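제2장 실내 행사 촬영의 노출

이 장에서는 예식과 연회처럼 조명을 촬영자가 정할 수 없는 자리에서 노출을 맞추는 방법을 다룬다. 제1장에서 배운 조리개, 셔터 속도, 감도의 관계를 알고 있다고 보고 설명한다.

실내 행사장에는 색온도가 다른 빛이 섞여 있는 경우가 많다. 창으로 들어오는 낮빛과 천장의 전구가 함께 얼굴에 닿으면 한쪽 뺨은 푸르고 다른 쪽은 노랗게 기록된다. 자동 화이트 밸런스는 컷마다 값이 달라져 나중에 색을 맞추는 시간이 길어진다.

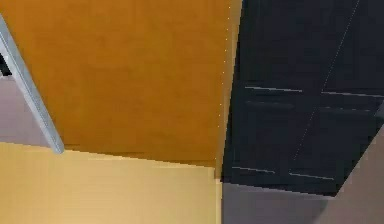
따라서 본식 전에 기준 컷을 찍어 둔다. 신부 대기실, 통로, 주례석에서 각각 회색 카드를 촬영하고 값을 메모한다. 사진가 트리니다드 파디야는 렌쿠라 홀에서 열린 예식에서 납품한 사진 314장을 이 방식으로 보정하였다. 그 과정은 27쪽의 표에 실었다.

움직임도 고려해야 한다. 행진은 느려 보여도 발과 치맛자락은 쉽게 흔들린다. 셔터 속도를 먼저 정하고, 조리개를 연 다음, 모자라는 밝기를 감도로 채운다. 단체 사진에서는 뒷줄까지 초점이 맞도록 조리개를 다시 조인다.

플래시를 쓸 수 있는지는 식장마다 다르므로 계약 단계에서 확인한다. 천장이 높거나 색이 짙으면 바운스 효과가 약해진다. 이때의 대처는 2.3절에서 설명한다.

주요 용어: 혼합광, 기준 컷, 회색 카드, 바운스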